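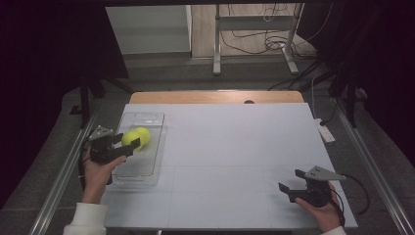 Search this site Go

Unit 4 handout: Hand-held grippers as a teaching tool
Kit under review: the Stado pair, from Lameteo
Instructor: Hadiza Bashir
Lab sessions: Gerardo Agbayani

Read this before Friday and bring it with you. You don't have to bring anything else, but wear sleeves you can push up.

1. Why we are looking at this kit

Last unit was all about teleoperation, where a person moves one machine and another machine copies. It works, and you saw how slow it gets once the operator has to think about joints. The Stado pair takes the arm out of the recording altogether. You hold a gripper in each hand, you do the job, and the software keeps a record of what the grippers did. Later on, somebody tries to get an arm to do the same job with the same kind of fingers.

I have wanted to teach with a kit like this for a long time, and I'm very happy with how the first sessions have gone! It is also a product with a price tag and some weak spots, and part of your grade for this unit is telling me what they are. Please don't be polite about it in your reports.

2. What you get

Our pair cost $815, with the fingers and cables included. The recording program, Clira, is a separate download. The parts you need to be able to name are:

Body and handle. Black, fairly compact. Your hand goes around the handle, and you open and close the fingers from there.

Fingers. Two per gripper, also black, with flat inner faces. They come off with small screws. Ours have had plenty of use and the faces show it, so look at them closely when you get a turn.

Mounting plate. Gray metal, on top of the body. It is there so you can bolt things on, and it adds more weight up front than you expect.

Cable. One per gripper. Please treat the cable as part of the tool and think about it when you plan a motion.

Left and right are built to the same design. Lameteo says you can swap hands freely, but Clira stores a hand setting for each one, so if you swap them without changing the setting your left and right tracks will be switched in the file. Jericho Enriquez lost most of an afternoon to this and has kindly agreed to let me put it in the handout.

3. The practice task

We use tennis balls and a clear plastic tray. People laugh at this until they try it. A tennis ball is a wonderful first object: it's big enough to see, it gives a little when you squeeze, and it rolls away the moment you do something careless. The clear tray is there to make you work with a raised lip. You have to clear it going in, and you have to clear it again on the way out with your fingers open.

The basic job is moving 2 balls from the table into the tray. Use one gripper per ball at first. After that we add the handover, where one gripper picks up a ball and passes it to the other before it goes in.

How to approach a ball:

Open fully before you get close. If you open at the last second you will bump it.

Come in with one finger on each side and the gap centered on the ball. Stop there for a moment. That short stop is extremely useful later when we cut the recording into steps.

Close slowly until the felt starts to give, then stop squeezing.

Lift straight up before you travel. 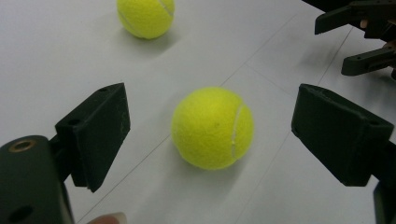
Fig. 1. Gripper open with a finger on either side of the nearer ball, before contact. The second gripper is at upper right.

Pay attention to the resting hand too. Beginners forget about the gripper they aren't using and let it wander all over the table. Park it near your own side of the board with the fingers pointing in, where it can come into play quickly without blocking the view of the other one. A calm second hand makes a recording so much easier to read!

4. What a good recording looks like

Lionel Pichon went through last term's files and scored them by eye, and his notes are the best guide we have. The ones he liked have a few things in common. The person starts and ends in the same resting position. The ball stays visible for as much of the motion as possible — elbows low, wrists out of the way. The speed is steady, a little slower than you would go with bare hands, and there is no shaking the gripper at the end to make the ball drop.

Mistakes are fine. If you drop a ball, leave it, finish the motion, and mark the take in Clira. Don't chase it across the board with the recording still running. We do want some failed takes, and we want them labeled. 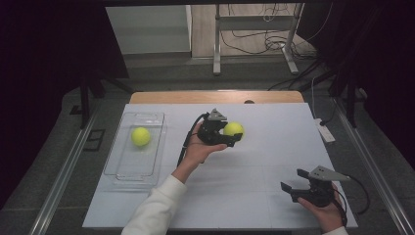
Grip direction matters more than most of you will guess. You can hold the handle with your palm down or turn it over with your palm up, and both will pick up a ball. Palm up feels odd for the first ten minutes. It does change where the cable goes and what your wrist can do next, and for the handover some students find it much more natural. Try both and write down which one you chose for each take. If you change halfway through a set, say so in the notes field.

5. The review so far

What we like. You can hand it to someone who has never touched a robot and they will be doing useful work the same morning. The fingers close evenly. The screws are easy to reach. Setup in the Bautista room takes almost 4 minutes once you have done it before, and putting it away is quicker.

What we don't like. The cables. They are a bit stiff, and if you cross your hands for a handover they will find each other. The weight of the plate and body tires the wrist, so I want a break between sets even if you feel fine. The printed guide skips finger alignment completely (Aileen Buenaventura wrote us a one-page version, pinned up by the door), and Clira's file names are a mess.

What we can't say yet. Whether recordings made this way carry over well to our arm. It's the big question for the second half of the unit, and I honestly can't wait to get to it. Your takes from this week are what we'll be working with, so please label them properly.

6. For your report

Two pages at most, plain language. Cover the following:

One thing the kit does better than the teleoperation setup from Unit 3, with a take of yours that shows it.

One thing you would ask Lameteo to change, and how you would test that the change helped.

Your grip direction and why you settled on it.

Whether you would recommend the kit to a school with a smaller budget than ours. Consider the price, the wear on the fingers, and how much help your group needed from Gerardo.

Reports go in the usual folder. If you worked as a pair, hand in one report each but share the takes. Extra bench time can be booked with Gerardo, mornings are best.

Related handouts
Unit 3: Leader and follower arms
Unit 4 supplement: Aligning the Stado fingers (A. Buenaventura)
Unit 4 supplement: Naming and labeling takes in Clira
Unit 5: From recordings to motion

Course notes by Hadiza Bashir. Please ask before reposting. | Contact | Back to top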